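Adhesive tape

Adhesive tape is a strip of backing material coated on one or both sides with a substance that sticks to other surfaces. It is usually sold wound on a core and is used for sealing, joining, masking, labeling, insulating and mounting. Most tapes in homes and offices are pressure sensitive, meaning that they bond when pressed down and need no water, heat or solvent.

Construction

A typical tape has a backing, an adhesive layer and a release coat. The backing may be paper, cloth, plastic film, foil or foam. The release coat is applied to the side away from the adhesive, so that the tape can be pulled off its own roll without tearing. Double-sided tapes usually have a separate liner that is peeled away before use. Some tapes also have a primer between the backing and the adhesive.

Adhesives fall into several groups. Rubber-based adhesives grab quickly and are cheap, but they yellow and harden with age. Acrylic adhesives take longer to reach full strength and stand up better to sunlight. Silicone adhesives cost more and are used at high temperatures or on surfaces that are hard to bond.

Rolls and cores

Tape is made in wide sheets, wound into large rolls and then slit to the widths sold in stores. A common width for packing tape is 48 millimeters. The core is most often cardboard or plastic, and its inside diameter decides which dispensers the roll will fit. Cores of 3 inches are standard for packing tape, while desk tape often comes on a 1-inch core.
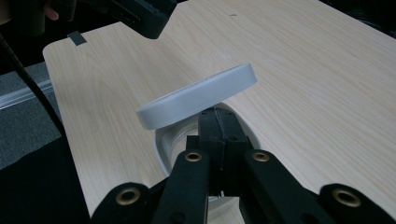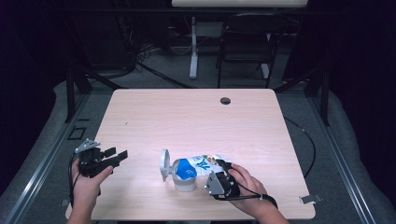
Rolls are best stored on their sides in a cool, dry room. Heat can make the adhesive ooze from the edges, and long pressure on one spot can flatten the core. Tape that has been kept in the cold should be brought to room temperature before it is applied.

Testing

Three properties are commonly measured. Tack is how readily the adhesive grips on light contact. Peel strength is the force needed to pull the tape away at a fixed angle, and shear strength is its resistance to sliding under a steady load. In a peel test, a strip is rolled onto a steel plate and pulled back at a constant speed.

Removal and disposal

Residue left by old tape can often be loosened with warm, soapy water, rubbing alcohol or a little cooking oil, depending on the adhesive and the surface. Small amounts of plastic tape on cardboard boxes are accepted by many recycling programs and are screened out during pulping. Cardboard cores can be recycled with other paper.

See also: Glue, Label, Masking tape, Packaging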